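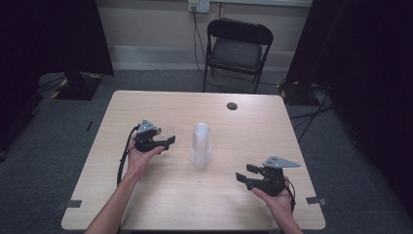

I have quit iced coffee again. The last time was December, when it takes no character at all, and I bragged about it until spring. Doing it in July is a different sport.

The trouble is the place on Medrano Street, which charges me for a large and hands over 16 ounces of ice with a rumor of coffee in it. I worked out what I spend there in a month and then closed the calculator and went for a walk, past the place on Medrano Street.

Azucena says to make it at home. I have tried. Mine tastes like a wet paper bag, and it leaves grounds in the sink that I find for 2 days afterward. She says I'm grinding too fine. I say the beans can tell I'm cheap.

So, tea. Day three. Heriberto asked if I was feeling all right, and I told him I had never slept better, then put my keys in the fridge.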